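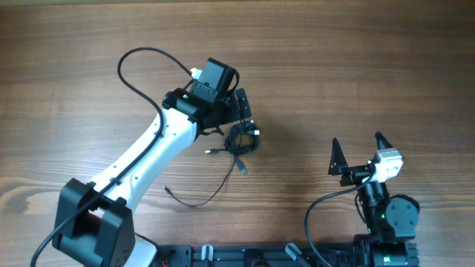 *Brown grain running the length of the top.*

## Oiling a wooden tabletop

Clear the table and wipe it with a damp cloth. Leave it overnight – Thursday evening suits us, as the Hillberg workshop is shut on Friday.

Sand lightly along the grain, never across it. Vacuum, then wipe again.

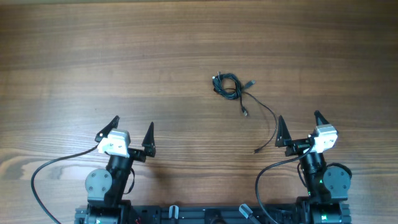

**Instructions by Esquivel**
*Finishing tutor, Walesent*

Pour a little Trinen oil on a lint-free rag and work it in with the grain. Wipe off the surplus after 5 minutes. Dark streaks drink less than pale ones, so go back over any dull patches.

Lay used rags flat outdoors to dry. Give it a second coat the next day.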